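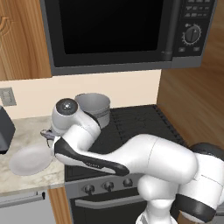 *Simulated kitchen: the gripper over the counter, next to a plate.*

**Can it do the dishes yet?**

Readers keep asking when a machine will take over the kitchen. The short answer is that parts of the job are getting close and the whole job is not.

Most of the practice happens in software now. Pevden, whose Kingi project we have followed since January, runs its arm through 186 versions of the same kitchen chores before anyone tries them on a real counter. A dropped plate costs nothing there, and the room can be reset in a moment. 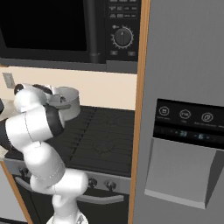

*Gripper close beside the pot on the stovetop.*

Pots are harder than they look. A person takes hold of one without thinking. An arm has to come in at a usable angle, miss the microwave overhead and keep its elbow clear of the knobs – all in a space built for people. Pevden says Kingi has now done 700 practice runs with cookware, and that getting into position is still where most of the time goes.

Soft things are another matter. A plate keeps its shape and a dishcloth doesn't, so what worked on the last try may not work on the next.

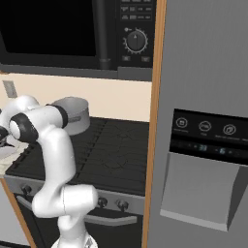

*The arm in front of the stove, its gripper pointing toward a crumpled, cloth-like item on the counter.*

Mondar and Muteck are both working on shop-floor versions, mainly bin sorting and wiping down benches. Muteck plans 2 trial sites, neither of them a home. For now, keep your dish towel.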